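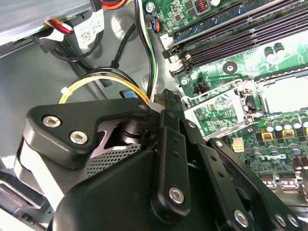
4.2 Service life and retirement of desktop units

Figure 3 shows the inside of a desktop case, with the drive cage, the power and data cables, and the motherboard. These are the part groups used for coding in this section. Displays, keyboards, and other external equipment were excluded from the count and are treated separately in 4.4.

The combined asset register for the two municipalities lists 2,180 desktop units bought during the study period. Of these, 1,023 had been retired by the time the register was closed in May. Service life was measured from the date of first assignment to a desk. The delivery date was not used. Plamville held new units in storage for long periods before assigning them, and a delivery-based measure would have made its machines look older at retirement than the Rembridge machines without any difference in use.

Retirement was recorded in both registers with a free-text reason. Two coders, Boonchu and Oddsson, sorted the reasons independently into four classes: hardware fault, software requirement, scheduled replacement, and loss or transfer. Disagreements were settled by a third reader, Rattanakul, who had no access to the purchase price or the department code. Entries too short to code ("old," "see memo") were kept as a separate group and were not spread across the other classes.

Scheduled replacement was the largest class at both sites. Hardware fault accounted for 518 of the retired units. This class is the only one for which repair could be considered a direct alternative to retirement, and the remainder of this section is limited to it.

Fault entries were matched to help desk tickets by asset tag. Where a tag had been reused, the match was made on serial number and checked by hand. Most tickets name a symptom and only some name a part. "Will not start" was the most common wording and is compatible with a failed power supply, a failed board, a loose connector, or a flat clock battery on certain older boards. We therefore coded a part group only when the ticket recorded a test or a swap that isolated it. Units with no such record were coded as undetermined, and that group is large enough that the ranking of individual parts should be read with care.

Storage drives and power supplies ranked first and second among the determined faults. Both can be exchanged without removing the motherboard, and both were held as spares at Rembridge throughout the period. Plamville ended its stock of spare power supplies midway through, following a change in its service contract with Thongdee. After the change, Plamville units with a suspected power fault were more often retired without a recorded test. The same shift does not appear at Rembridge. We read this as an effect of spare parts policy on retirement, though the contract change also moved first-line diagnosis off site — the two effects cannot be separated with the data available.

Cable and connector faults were rare as a final diagnosis. They may be undercounted. A technician who reseats a connector and closes the ticket produces no retirement record, and the ticket itself may say only "fixed." Somboon, who supervised the bench at Rembridge for part of the period, told us that reseating was done before any other test and was seldom written down. No equivalent account was obtained for Plamville.

Age at fault was compared across the two sites with the survival model described in 3.3. Units still in service were treated as censored at the closing date. Department was entered as a grouping term, as front-counter machines ran longer hours than those in back offices. The main pattern held when the undetermined group was dropped and again when it was assigned in full to the motherboard class. It did not hold for the smallest departments, where single purchases dominate the estimate.

One limit applies to all of the above. The registers record the point at which a machine left the inventory, and this can fall well after the point at which it stopped being used. Kaewmanee's walk-through of the Rembridge storerooms found units still listed as assigned. These were left in the data as recorded, and the correction is taken up in 4.3.

Search this volume Enter author or keyword Go

Flukamov Working Papers | Contact the editors | Copyright held by the authors | Back to top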